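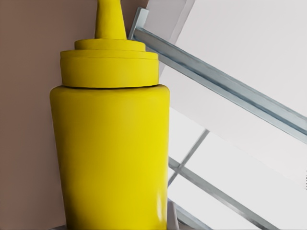
Section 5: Fitting and priming the sauce pump

This section covers the Trondley counter-top sauce dispenser, single and twin models. Read it through before starting. Section 4 (siting the base and levelling the feet) must be complete, and the unit must be switched off at the wall.

5.1 Suitable sauces

The pump is made for smooth, pourable sauces: ketchup, mustard, brown sauce, mayonnaise and thin dressings. Wholegrain mustard, relish and anything with seeds or pieces larger than a peppercorn will block the inlet valve. Where a chunky sauce must be served, use the ladle insert (see Section 9).

Note: Sauces kept in a cold store thicken. Allow a chilled container to stand for 30 minutes before filling the tank.

5.2 Fitting the pump

1. Wash the tank, lid, pump body and spout in warm soapy water. Rinse and drain. Do not put the pump body in a dishwasher.
2. Check that the grey seal is seated in the groove at the foot of the pump body. The lip of the seal faces down.
3. Wipe a thin film of the food-safe grease supplied around the seal. Wipe off any surplus.
4. Lower the pump body through the hole in the lid until the two lugs meet the slots.
5. Turn the pump body clockwise until it clicks. The arrow on the collar should line up with the mark on the lid.
6. Push the spout onto the outlet and tighten the ring nut by hand.

Caution: Do not use pliers or a spanner on the ring nut. The thread is plastic and will strip.

5.3 Filling the tank

1. Place the tank in the base with the handle to the rear.
2. Pour in the sauce slowly, against the side of the tank, to keep air out.
3. Stop at the MAX line. On the twin model, fill both tanks before fitting either lid.
4. If refilling from squeeze bottles, take off the whole cap and scrape out the bottle with the long spatula. Squeezing through a nozzle whips air into the sauce and gives a sputtering flow.
5. Fit the lid and press down both side clips.

Do not top up old sauce with new. Empty and wash the tank first, and write the filling date on the label strip.

5.4 Priming

1. Hold a cup under the spout.
2. Press the plunger fully down and let it rise by itself. Do not pull it up.
3. Repeat until the flow is steady and free of bubbles. A dry pump may need up to 11 strokes, or more with mayonnaise.
4. Throw away the contents of the cup.
5. Wipe the spout with a clean damp cloth.

If no sauce appears, go to 5.6.

5.5 Setting the portion size

The portion is set by the numbered clip on the plunger rod. Clip 1 gives the smallest portion and clip 5 the largest. The unit leaves the factory with clip 3 fitted.

1. Press the plunger halfway and hold it.
2. Slide the fitted clip off the rod sideways.
3. Push the new clip on, number facing up, until it snaps home.
4. Release the plunger and make two test strokes.

Caution: Keep fingers clear of the gap beneath the plunger head. The spring is strong.

Spare clips are in the bag marked Ormsby, together with the spare seal. Reorder under part number 56.

5.6 Faults

Plunger moves but nothing comes out: the tank is low, or the seal is upside down. Refill, or repeat 5.2 from step 2.

Plunger sticks when down: dried sauce on the rod. Remove the pump, soak in warm water for 30 minutes, rinse and refit.

Drips after each stroke: the spout valve is dirty or worn. Clean it with the small brush. Replace the valve if the drip continues.

Sauce around the collar: the pump body is not fully turned. Line up the arrow and the mark as in 5.2, step 5.

Portions vary in size: air in the sauce. Prime again, and check that the tank is filled above the MIN line.

For daily and weekly cleaning, see Section 6.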